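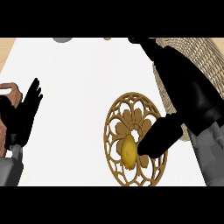
A white tabletop with plenty of room left on it.

I've been thinking about clear tables ever since we moved to Penthorpe in July, and I've decided I'm against the kitchen island. There, I said it! Everybody on our street has one, and everybody I know who has one eats standing up (or perched on those stools that leave your feet dangling like a toddler's).

My grandmother's kitchen in Morrison had a table. One table, and you peeled potatoes on it, did your homework on it, and got told off at it. When supper was ready you had to move your stuff, and that meant you had to talk to whoever else's stuff was in the way. I learned most of what I know about my family while shoving papers into a pile.

My friend Liesbeth Verbruggen thinks I'm being sentimental. She paid $1,282 to have her island put in and she loves it, and sure, it's great for rolling out dough. But she's got three kids, and last time I was over they each ate at a different time, facing the fridge. You can't look at anybody across an island unless one of you is working!

So we bought a secondhand table for $488, legs a bit wobbly, big enough for six if nobody minds elbows. The realtor says an island would help us sell someday. Maybe so, but we only just got here, and I'd like to sit down.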